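Sample room notebook, January, started a little after 9 in the morning

Picking up where I left off before the break, with the Puston library. For anyone reading over my shoulder: Puston is the upright piano set we are building for the Wasum sampler, recorded in the back hall at the old school, felt pedal down for one half of it and no felt for the other. I had hoped to be mapping velocity layers by now, but I spent the whole morning on release samples instead, and I want to get it all down while I still remember which folder is which (I know myself, and by tomorrow I won't).

The trouble started with the low end. Play anything below the second C, let go of the key gently, and you get a thump that is far too loud for how softly you played. Myrto Tsoukalas noticed it first, bless her ears, when she was noodling through the demo piece with headphones on. She wrote "sounds like someone setting down a shoe" on the sticky note, and I can't improve on that. I had been listening on the monitors, where the thump hides nicely under the room tone.

So, the cause. We recorded the releases at one dynamic only, a firm medium, and the script is supposed to turn them down depending on how hard the note was struck and how long it has been held. The velocity part works. The time part does not, or at least it does not work below the split point, where I had copied the group settings from the treble and never changed the decay curve. A low string on this piano rings forever and a high one is gone almost before you lift your finger, so of course one curve can't serve both. I set the bass group to a slower curve and pulled the whole thing down 6 dB, and it is so much nicer! There is still a little wooden knock when the damper lands, but it belongs to the instrument and I would miss it if it were gone.
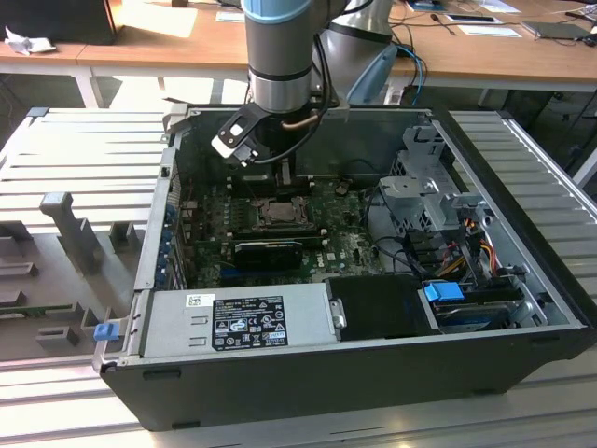 While I was in there I went through the release folder by ear, all 600 files, and yes, that took me well past lunch. Most of them are lovely. A handful in the felt set have the bench creaking (me, shifting my weight, sorry everybody), and two have a car going by outside, very low, the kind of thing you only hear when you loop it. I moved those into a folder called "retake maybe" and borrowed the neighbor note up or down a half step to fill the gap. Please don't delete the folder. I would like to try a low cut on the car ones before giving up on them, as the performances themselves are better than what I replaced them with.

Round robins next. Castinis, our plucked set from last fall, cycles through its takes in strict order, and we had a few kind but firm letters from customers who could hear the pattern in fast repeated notes. I don't want that again. For Puston I am trying a shuffle that never plays the same take twice running, and I also had it borrow from the neighboring keys now and then, pitched to match. On paper that gives you far more variety than we recorded. In practice the borrowed ones stick out in the top octave, where even a half step of pitching changes the tone of the hammer. I turned borrowing off up there and left it on everywhere else. Fast trills in the middle of the keyboard sound wonderful now, really alive, and I played them for longer than I should admit in a work notebook.

A word about EQ, and then I'll stop for coffee. There is a bump in the room near 2000 Hz that makes the close mics a bit honky when you lay into a chord. I tried a narrow cut on the finished samples and didn't care for it; it took the bump away and some of the piano with it. A broad, shallow dip on the close mics alone does the job, and the far pair can stay just as they were recorded. I have put it in the preset as a switch labeled "Warm," on by default, so anybody who likes the honk can have it back.

Back again, mid-afternoon.

Loaded the full thing into Wasum alongside Chong, the little bell and chime pack, to see how they sit together. They sit very well. The bells want a touch less reverb than they ship with, and I may put a combined preset in the Puston folder with that already dialed in. Myrto has an idea for a layered patch where the bells only come in on the hard notes, and she played me a sketch that gave me actual goosebumps, so I have told her to go ahead and build it properly.

One puzzle I haven't solved. If you hold the sustain pedal, play a big chord, and repedal quickly, a few voices drop out a fraction early. It's not every time, and I haven't been able to make it happen on purpose with fewer notes than I have fingers. I suspect the voice limit is counting the release samples as full voices, in which case the oldest held notes are being stolen to make room for them. Raising the limit makes it rarer but doesn't cure it. I would like somebody else to try it with fresh eyes before I start rewriting the pedal script, which has been solid since the first build and which I am a little afraid of.

For next time:

Half-pedal samples still need trimming. The starts are fine, the tails are all over the place.

Ask Myrto for the felt set with the una corda pedal down, I think she has the only good copy.

Low cut on the two car files.

Rename the bass groups. "Bass new," "bass new 2" and "bass real" are all mine and I apologize.

Write the key range for the release split into the manual, and check that the manual still says the same thing the script does.

Saved everything as build 9 on the shared drive. The older build is still there too, in case the slower curve annoys anyone.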